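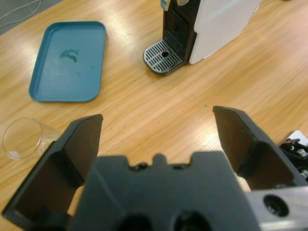 Home Essays Kitchen Letters Archive

In Praise of the Coffee Table (the Kind With Coffee on It)

By Rosalie Ruchti
30 March 2021

Give me a capsule machine on a plain wooden table and I am happy for the whole morning. I know how this sounds. I have friends with grinders that cost more than my bicycle, and I love their coffee, I really do, but I don't love waiting for it while somebody weighs things.

What I want to argue for is the spot itself. Every home and every workplace should have one surface given over to making a drink, and it should be a real table, with grain you can see and run your hand along, and it should be allowed to look used. When I started at Jenden the coffee lived on top of a filing cabinet, between the hole punch and a dying fern. You made your cup and you fled. Then one August Vinzenz Riedl dragged in an oak table from his mother's garage (two flights of stairs, no help from me) and we all began to stand there. I learned more about my coworkers in that month than in the two years before it!

A tray helps enormously. I'm a believer in colored plastic trays, the kind with rounded corners and a lip, and I don't mind a stain on one in the least. Domenica Auer scrubs hers until it squeaks. Mine has a mark I have stopped fighting, and I've grown fond of it. The tray catches the drips, it tells you where the cups go, and a bright blue or teal on pale wood is just plain cheerful at seven in the morning.

Then there's glass. Please, drink coffee out of a glass at least once this week. Hannelore Sauerland got me started, and now my mugs sit at the back of the cupboard feeling sorry for themselves. You get the color, you get the foam on top, and if you never peel the little sticker off, well, neither do I.

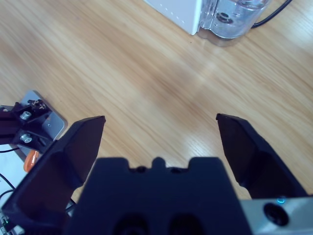 The water tank on the side, where you can see the level.

I'll go further and say a clear water tank is the best part of any machine. I can tell from the doorway whether I need to bring the pitcher. My old one had its tank hidden around the back and I ran it dry constantly, usually with guests standing there.

And leave some bare wood in front! People fill every inch with syrup bottles and spoon jars, and then there's no place to set down your keys, or a letter, or your elbows. Jad Twal keeps 306 capsules in a drawer, sorted by color, and not a single one on the tabletop. That man understands.

So clear off a table. Put the machine at the back, find a tray, and call somebody over.

Contact | © Rosalie Ruchti | Back to top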